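Sorting cans, week six

Our Saturday group has been working on the can sorting task since the start of term, and I said I'd write up where we've got to. There are two teams sharing the one bench. Ours is called Dutness, after a typo on the sign-up form that we decided to keep.

The task sounds easy. Drinks cans start out on the table or in the wrong bin, and the arm has to put each one in the bin it belongs to. You get points for every can that ends up standing and lose points for every one that gets knocked over. The rules also say full marks only go to a program that handles a layout it hasn't been given before, so we can't just save a list of positions and play it back.

We spent the first few weeks on short, easy layouts with one can and one bin. By August we had 574 recorded attempts, and now we're at 907. I keep the log in a plain spreadsheet with the layout, the result and a comment. Most of the comments say "tipped".

Clear bins are the hard part. You can see a can through the wall, so the program thinks it can reach straight for it, and then the gripper hits plastic. The handle openings make it worse, as part of the can shows through the hole and part through the wall.

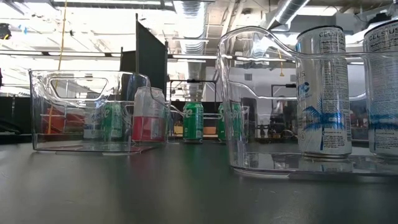

What we changed

The first change was the approach. The arm now goes up and over the rim every time, even when the can is out on the open table. It's slower, but our collisions dropped straight away.

The second was the labels. We had been using colour to tell the cans apart. Green was fine for the Sprite, but the Celsius cans are silver and pick up whatever the ceiling lights are doing, so they kept getting mixed up with the other silver ones. We now use height as well as colour – the Celsius cans are tall, which helps a lot.

The third was closing the gripper more slowly. We took it down to 40 per cent speed for the last bit.

What's next

The other team, Trerno, is ahead of us on speed and behind us on tipped cans. Next Saturday we swap layouts, so each team has to run the ones the other made up. I still have to fix the log, which has two rows numbered 964 and none of us can remember which is the real one.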